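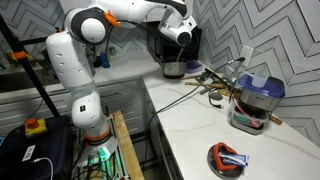
Week 6: Setting up and looking after the kitchen arm
Notes to go with the practical. Please read them before your group's turn, even if you've used the arm before.

Hello again, everyone. By now you've all had a good look at the cell and most of you have jogged the arm back and forth a few times, so this week we slow down and talk about the part of the job that takes up most of a technician's day, namely getting the thing ready and keeping it that way. I learned this from Gunnel Kristiansen at Blomqvist, who could spend a whole morning on a base plate and a handful of cables and go home perfectly happy, and I've come to feel the same way (my family will tell you I'm no fun on holidays).

Starting at the bottom

Begin with the base, always. Put your hand on the lower segment, just above the orange ring, with the power off, and try to rock it. You should feel nothing at all. If there's any give, stop and find Obinna or me before you touch a bolt. There are 4 bolts to check and they're tightened in a cross pattern, a little at a time, going back over them at the end. The torque value is on the sheet in the Panine binder. Please don't work from memory, as the value changed in March and some of last year's notes are still floating about.

While you're down there, have a look at the cables around the base. They're a tangle at the moment, I'll admit, and tidying them is part of your mark this week. Leave enough slack for the base joint to turn its full range both ways. Keep them clear of the rails too.

Then work your way up

The clip beside the upper joint is there for the black cable, and it wants checking every session. Clips creep. Move the joint slowly to each end of its travel and watch the cable the whole way – if it pulls tight or rubs on the shell, reset the clip and try again. Do the same with the clamp on the tall black post. Snug is plenty; Tyra Åberg's group cracked one last term by leaning on the key.

At the wrist, wipe down the shell with a barely damp cloth. Steam and cooking grease find their way up there when you're working over a pot, and once grease has picked up dust it's a miserable thing to shift. Check that the tool face is sitting square, and write down anything you notice, however small.

The counter counts as part of the cell

I do go on about this one. The pot goes in the far corner, near the black microwave-like appliance, and the program expects to find it there. A utensil handle sticking up out of the pot is an obstacle as far as the arm is concerned, so run your first approach at reduced speed with a hand by the stop. The pile of utensils along the tiles is fine where it is, provided none of it creeps into the path. Cables lying across the countertop should be followed from end to end with your fingers before you power up, and moved if the arm could catch them.

The emergency stop

The yellow box with the round button sits on top of the black case, and that's where it stays. Press it once at the start of every session, with the arm moving slowly, and confirm that everything halts. Then reset and carry on. Seven seconds of your life, well spent.

For your logbooks

Write up your checks in the order you did them. Ornella Rizzi will be marking these, and she likes plain sentences. Logbooks are due on 3rd May, in the tray outside room 19. If you're running behind, come and have a chat with me first, I'm nearly always in and the kettle's usually on.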